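Ristel Scene Kit – Set-up Guide
Section 4: Randomising surfaces for the tool-placing task

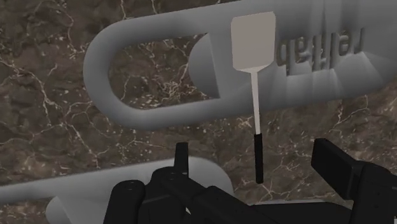 Surface randomising is where most of our gain came from, so please don't skip this section, even if your first runs look fine on plain grey! We trained two policies on the same demos, one with a single flat benchtop and one with the full Jonmont texture pack, and tested both on benches neither had met before. The flat one managed 19 placements out of 70. The randomised one got 58. I put the dark brown marble on for the wrist view because it's the nastiest of the lot – those thin pale veins run all over the place, and a white spatula shaft crossing them is a tough thing for a small encoder to pick out. If your policy copes with that one, it'll probably cope with your lunch room bench.

You'll need the kit installed (Section 2) and the wrist camera set up (Section 3).

1. Open the scene file and find the block called surfaces. Change mode from fixed to sampled.

2. Point the texture path at your Jonmont folder. The pack has 709 textures, and the loader should print that same number when it starts. If it prints fewer, you've got a half-finished download.

3. Leave the holders on matte light grey for now. I know it's tempting to randomise their colour as well, but I got muddled results when I changed both at once and couldn't tell which one was doing the work.

4. Set the resample interval to one episode. Never resample mid-episode.

Note: the raised lettering on the holder is part of the mesh, so it stays put whichever texture you load. Depending on the wrist angle it can come out upside down. Leave it in.

5. Run the preview script and flick through a few dozen wrist views. Check that the head of the tool stays visible right up to the holder.

6. Hold back nine textures for testing and list them in the holdout file. I keep a spread of colours in mine, with at least one heavily veined stone.

Caution: do the holdout BEFORE you generate any demos. I did it after, once, and had to bin almost 70 hours of rendering.

7. Start the generator and save the seed it prints.

If your training loss looks worse than it did on the fixed bench, that's normal. Mine sat higher the whole way through and the policy was still miles better on new surfaces. Compare placements on the held-out textures instead.

Lighting is handled separately, in Section 5.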